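Loading a Wire Dish Rack So Everything Drains

Last updated Dec 31, 2021

A wire rack dries dishes by letting water run off and air pass between the pieces. Most racks are loaded in the order the dishes leave the sink, which puts small items in the middle and leaves no slot for the large plate. The method below applies to a small mixed load of plates and bowls.

What you need

A wire dish rack
A drip tray or a folded towel
A lint-free cloth

1. Position the rack

Set the rack on a flat surface, toward the back and to one side, with the plate slots running away from you. Leave open space in front of it for sorting. If the rack has no tray, put the towel underneath and let it extend past the feet on the sink side.

2. Sort before loading

Bring the rinsed dishes together in one group next to the rack. Identify the largest plate, the smaller plates and the bowls. Separate any nested pieces, as two wet surfaces in contact will hold water between them. 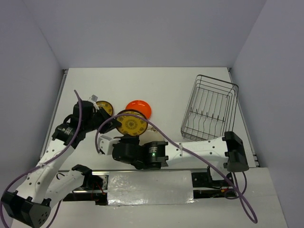 3. Load the large plates

Start at the end of the rack farthest from your working hand. Stand each large plate upright in a slot, all facing the same way, and skip one slot between plates. A plate with a deep rim may need 2 empty slots. Check that the lower edge sits on the bottom wires – a plate resting on its neighbor will slide when the next piece goes in.

4. Load the small plates

Small plates go next, in front of the large ones. If the slots are too wide and a plate leans past the upright wire, move it to the end of the row and let it rest against the rack wall.

5. Load the bowls

Bowls go last, upside down and tilted. A bowl set level on its rim traps moist air; one side should be raised on a wire. Do not overlap the rims. Bowls with a recessed foot collect water on the underside and should be wiped with the cloth before you leave them.

6. Unload

Take the bowls out first, then the small plates, then the large ones. Feel the lower edge of each plate, where the last drops collect, and wipe it if needed. Empty the tray and stand it on its side to dry.

Correction from Dalva Teixeira: step 3 previously called for the slots nearest the working hand. This has been changed.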